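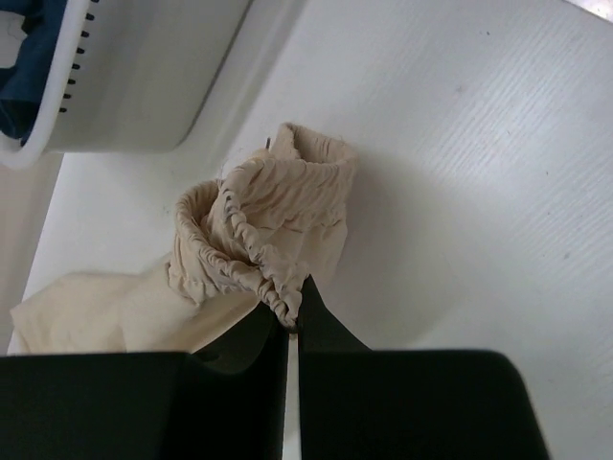

Replacing Worn Elastic in a Cuff Casing

3 min read

The method applies to woven cotton garments with elastic enclosed in a sewn casing. It does not apply to elastic stitched directly to the fabric.

1. Turn the garment inside out and find the seam where the casing was closed.

2. Open 1 inch of stitching with a seam ripper. Leave the rest of the casing intact.

3. Pull out the old elastic and measure its width. The replacement must match it. Do not copy the old length, as worn elastic measures long.

4. Measure the wrist or ankle without stretching the tape. Cut the new elastic to that measurement. For a 9 inch ankle, cut 9 inches; the overlap takes up the slack.

5. Attach a safety pin to one end and feed it through. Pin the other end to the fabric.

6. Overlap the ends by 1/2 inch, check for twists, and sew a zigzag box.

7. Close the opening with a straight stitch, then stretch the cuff several times to spread the gathers.

Pattern notes: Eluned Prosser. Revised November 2022.

We use cookies to remember your settings. Accept | Decline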